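Zarkgate Building, Level 2
Fire and electrical walk-through, April
Inspected by: Jade Girard
Areas covered: common corridor, workrooms, kitchenette, rear stair, switchboard cupboard
Ratings used: S (satisfactory), M (minor, fix before next round), U (urgent), N/A

Items are numbered as on the landlord's form. Comments are given where the rating is other than S or where a tenant has asked for something to be recorded. 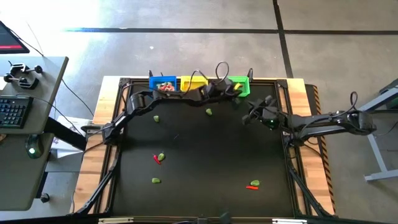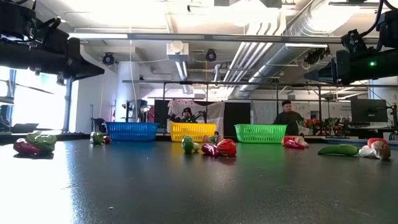

1. Exit doors open fully and without a key from the inside
S. Both doors tested. The closer on the rear stair door is slow over the last part of its travel but latches.

2. Exit signs lit
M. Sign over the kitchenette door flickers. Replace the fitting. The tube was changed at the last round and the fault has come back.

3. Emergency lights, discharge test
U. The unit at the head of the rear stair went out after 32 minutes. Required duration on the building schedule is longer. Matura to supply a replacement battery pack or a full unit, whichever is in stock sooner. Remaining units passed.

4. Corridor width clear
M. Flattened cartons stacked outside the Jiltitz store. Moved during the inspection. Tenant reminded that the corridor is not a holding area for recycling, including on collection mornings.

5. Fire doors and seals
M. Smoke seal on the store door is painted over along the hinge side. Paint stops the seal from working and cannot be cleaned off. Replace the strip. Gaps at the head and latch side within tolerance.

6. Extinguishers in place, in date, pin and tamper tag intact
S. The 7 kg unit by the lift has been rehung at the correct height. Tags punched.

7. Fire blanket, kitchenette
S. Pull tabs hanging free.

8. Smoke detectors clean and unobstructed
S. Dust cover left on one head after the ceiling patching. Removed and head tested from the panel.

9. Power boards and extension leads
M. Two boards daisy-chained behind the photocopier. One has been taken out. A further fixed double outlet is needed on that wall, quote requested from Dvořáček. Leads elsewhere not crossing walkways.

10. Test tags on portable appliances
M. Kettle and sandwich press out of date. Both withdrawn until tagged. The toaster is in date but has a heavy build-up of crumbs in the tray.

11. Switchboard cupboard
U. Mop bucket and paper towel stored inside, again. Nothing is to be kept in this cupboard. Circuit labels legible except for the bottom row, which still shows the old room numbers. Lock barrel is loose.

12. Clearance below ceiling, shelving
S. Top shelf in the store now sits 400 mm below the ceiling after the upper tier was taken down.

13. Rear stair, treads and handrail
M. Nosing lifting on the second tread from the landing. Taped as a temporary measure. Handrail brackets tight.

14. Evacuation diagrams
M. The diagram near the lift shows the assembly point in the old car park. Reprint with the current location and check that the plan is turned the right way for a person facing the wall.

15. Gas
N/A. Supply capped at the meter.

Follow-up
Items 3 and 11 to be closed first. The reprint under item 14 can go up with the new warden list. Matura will need access to the rear stair before 7 am, and the stair door alarm must be isolated at the panel while they work and put back on afterwards. Item 9 stays open until the Dvořáček quote is in.

J. Girard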